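**Anyone else going to the Clarnura quarry shows in October?**

**pedalsteel_jo**
Got my tickets this morning and I can't sit still! Two nights in the old Clarnura quarry, with Meireles headlining the first and Indon the second. I've wanted to hear that band against bare rock walls ever since the live record. Who's in, and are you doing one night or both?

**takex_fan**
Both!! I drove six hours for Indon last spring and would do it again tomorrow. They closed with the long version of "Saltwater Road" and the guy next to me was crying (so was I). Takex are opening the second night too, so please get there early, they deserve a full crowd.

**gravelvoice**
I'm going to be the grump. $118 for a seat in a quarry is a lot, and stone that close gives you slapback on every snare hit. I saw a string group in a place like that and the fast parts were mush. Great view, though.

**pedalsteel_jo**
Slapback depends so much on where you sit! I was at the choir concert there two years ago, up on the left side, and every word came through. The low voices sort of rolled around the bowl. Gorgeous.

**gravelvoice**
A choir isn't a rock band with a full drum kit. But fine, I'm glad it was good.

**Eifion Cadwaladr**
I sang in that choir concert, second row of the basses, so hello from the other side, Jo! On stage we could hear ourselves better than in most halls. The fast pieces did need a slower tempo than we'd rehearsed, so gravelvoice has a point. Meireles should be fine, most of that set is slow anyway. I'm putting together my listening corner for the new album this week and it's the only thing I've had on.
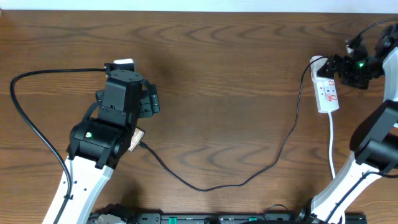 *Power strip's on the table*

**takex_fan**
Love that wood grain, Eifion! What did you think of the new album? I'm stuck on track two, I must have played it 37 times.

**Eifion Cadwaladr**
Track two is lovely but the closer is the one for me. If they do it outdoors with the horns I may need a minute to myself.

**gravelvoice**
The closer is the best thing they've written, I'll give you that. Still think the first album is stronger all the way through.

**pedalsteel_jo**
No way! The first one has great songs but the drums sound like they're in another building. The new one breathes. Anyway, does anybody know if the shuttle from the town lot runs after the encore? The ticket page only gives the times going up.

**takex_fan**
Last year it ran until the lot was clear. Bring a jacket, it gets cold fast once the sun drops behind the rim. And a flashlight for the path.

**gravelvoice**
Okay, you people wore me down. Bought one for the Meireles night, left side, upper rows. Jo, if it's mush I'm coming to find you.

**pedalsteel_jo**
YES! I'm up there too, first coffee's on me. Eifion, which night are you doing?

**Eifion Cadwaladr**
Both, left side as well. See you up there!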